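A Jaw Fault in the Hand-Held Grippers, and What Was Changed

2024-06-22

Filed under: Faults and Safety

The Flolanham workshop records manipulation tasks with paired hand-held grippers. An operator holds one in each hand, performs a household task at a table, and the motion is later used to train a two-armed robot. I have been responsible for the equipment since December. This post sets out a fault that affected the left gripper of one pair, the effect it had on our recordings, and the steps now in force.

The fault first appeared as a discrepancy. The jaws of the left unit closed on an object and held it, while the recorded jaw width continued to report a partly open position. The operator had no means of noticing this during a session, as the grip felt normal in the hand. The error came to light only when a batch was replayed on the Shibata arm, which approached a metal cup correctly, stopped short of closing, and lifted away without it. On a later attempt the arm closed late, caught the rim, and threw the cup off the table. No person was within reach of the arm. The incident was entered as a safety matter all the same, and replay was suspended that afternoon.

The basket task was the one most affected. It requires the operator to carry a cup to a wire mesh basket and set it down inside, and the grip must be recorded accurately from first contact to release. A smooth metal wall leaves little margin for error in jaw width.

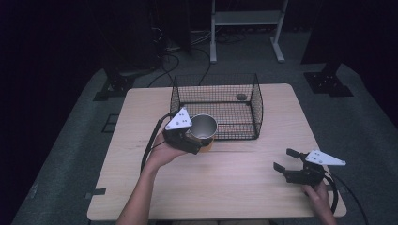 Workshop Notes, Vol. 2, No. 2

Inspection of the left unit found two causes. The first was wear in the small coupling between the jaw linkage and its position sensor. It had been rated by our own bench test for 4,000 closures, and the session log showed that it had passed that number well before the fault was reported. The second was strain on the cable. Each unit is wired, and repeated bending close to the housing had loosened the connector enough to interrupt the signal for short periods. During an interruption the recording software, Listus, repeated the last valid reading without raising a warning. I regard that behavior as the more serious of the two. A worn part can be expected; a missing value that looks like a good one should never have been accepted.

More than 400 recordings were withdrawn from the training set. Some of them may be sound – the fault came and went – but we have no reliable method of separating them, and they will not be returned.

The following measures apply to every station at Flolanham, and have been sent to our colleagues at Premotstead, who use the same design.

Each gripper is opened and closed fully against a gauge block before a session, and the readings are written on the station sheet.
Couplings are replaced on a fixed schedule, whatever their apparent condition.
Cables are clipped to leave a loose bend at the housing.
Listus now stops recording when a jaw reading is lost.
No replay takes place on the Shibata arm until its first pass has been run at reduced speed with the table clear of people.

The last of these was already our written practice. It had lapsed during a busy period, and I accept responsibility for not having enforced it.

The replacement coupling is made of a harder material, and a test piece is now on the bench. I will report the closure count here once it fails or once the test period ends.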